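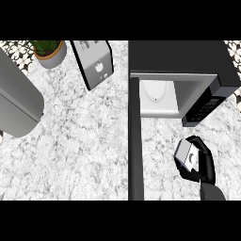 Girncombe Residents' Association
Minutes of the February meeting

Held Tuesday, 7:00 p.m., community room. Nazmiye Bayram in the chair. Quorum met. Apologies received from the representatives for Barbu Court.

1. Minutes of the last meeting
Approved with one correction. Under item 4, "Hitard Lane" should read "Hitard Road."

2. Matters arising
The streetlight at the corner of Hitard Road and the footpath has been reported again, reference 3737. The town has given no repair date. The chair will call the works office before the next meeting.

The loose handrail at the north steps has been fixed.

3. Finance
The balance in the general account is $800 after payment of the insurance premium. The snow clearing invoice has not arrived. One household asked if dues could be paid in two parts. Agreed, provided the second part is in by the end of June.

4. Parking on Latero Close
Residents at the lower end reported cars left across the turning area on school mornings. The garbage truck has twice had to back out onto the main road. Painting the curb was discussed. The road belongs to the town, so the association cannot paint it. A letter will go to the school asking that it remind parents, and a formal request for curb marking will go to the town.

A resident asked for cones to be put out in the meantime. The meeting did not agree. Cones were tried on Hitard Road and were moved into the hedge.

5. Drainage behind Barbu Court
Water is still standing along the back fence after heavy rain. The quote for clearing the existing drain is $258. The quote for a new drain has not been received. It was moved and seconded that the clearing go ahead now and the question of a new drain be held over. Carried. Two opposed, on the grounds that clearing has been paid for before and the problem came back.

The contractor will need the side gate unlocked. Barbu Court to be told the day once it is set.

6. Shared kitchen
The surface cleaner has been running out between meetings. A spare bottle will be kept under the sink. Groups using the room are reminded to wipe the counter, take leftover food home and close the microwave door. The cleaning list on the wall is out of date and will be replaced.

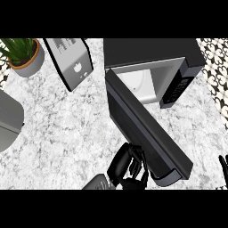
Item 6: microwave on the marble counter, seen from above.

7. Garden plots
There are 14 names on the waiting list. Three plots were not worked last season. The holders will be written to and given until the end of March to reply, after which the plots will be offered to the next names on the list. Holders may have up to two plots, and this stays as it is for now.

The water will be turned on when the risk of frost has passed. Hoses must be unhooked after use.

8. Any other business
Dogs off leash near the play area. A reminder will go in the newsletter.

The library box on Latero Close needs a new hinge. A resident offered to fit one.

Request for an earlier start time. Put to a show of hands and not carried.

9. Next meeting
Same room, 7:00 p.m. Agenda items to the chair one week ahead.

Meeting closed at 8:35 p.m.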